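Loan instruments: how the Berhe Fund does its paperwork

I have been keeping the loan register for the Berhe Fund since December, when I took it over from Gemechu Wubshet. The fund lends string instruments to students in Movham who have a teacher but can't afford to buy. A few people have asked how the records work, mostly people thinking of setting up something similar, so I am writing it down once.

The register holds 106 instruments. Most are violins, with a smaller number of violas and cellos and four double basses. Each one has a record number that is never reused, even after the instrument is sold or written off. Gemechu's old spreadsheet used the student's name as the key, and it failed the first time two siblings shared a cello.

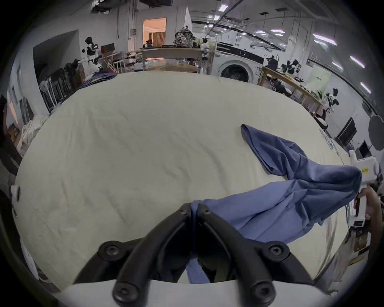
Page last changed: 14 June 2023

A record has two parts. The first part describes the instrument: maker or label if there is one, size, body length in millimeters, known repairs, and the value agreed with the insurer. The second part is the loan history. Every loan is a new row with a start date, an end date, and a condition note at both ends. I don't overwrite condition notes. If a crack gets longer, I want to see both lengths.

Bows are separate records. They used to be listed as accessories, and when Shaimaa Bouzid checked the cello bows against the list she found that several had moved between cases over the years. Cases and rosin are still accessories. I may regret the cases.

The loan agreement is two pages. It covers the term (one school year, renewable), who pays for strings (the borrower), who pays for setup work (the fund), and what happens if the student stops lessons. We ask for the instrument back within 20 days of the last lesson. The old agreement said "promptly", and one viola stayed in a closet through most of a winter under that wording.
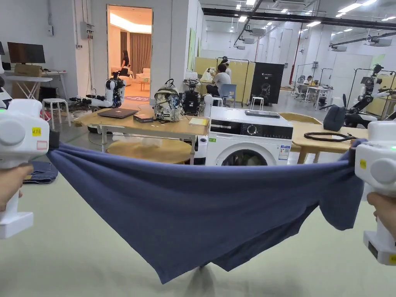

Deposits are another matter. We don't take one. Tsion Beyene, who teaches at Rekstead, argued against it from the start on the grounds that a family able to put down a deposit can often rent from a shop. I agreed with her after looking at the rental prices. The fund carries the insurance excess itself, which in the last full year came to $279 for a broken scroll and a damaged bridge.

Size changes are the main source of work. A child on a half-size violin will need a three-quarter within a couple of years, and the exchange has to happen on the same visit or the student goes without. I now keep a forecast column: teacher's estimate of the next size, and the term it will be needed. Mitiku Tefera fills it in for his own students and is usually within a term. My own guesses are worse. 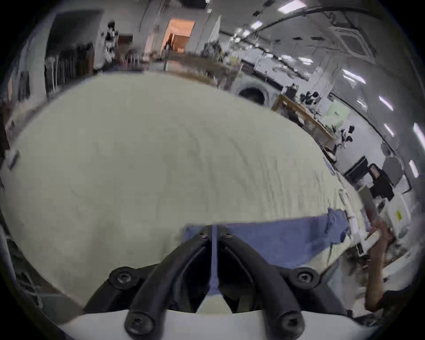 Blue cloth and a white sheet on the table

For software I tried Findora for a few months. It handled the records well enough but would not export condition notes with their dates attached, so I went back to a plain spreadsheet with one tab for instruments and one for loans. A lookup on the record number joins them. Backups go to Celina Kalinowski on the first of the month - she keeps a printed copy too, and I have used it once.

Still to do: record string brands for the cellos, and decide whether a replaced soundpost counts as a repair or as setup. At present I have entered it both ways.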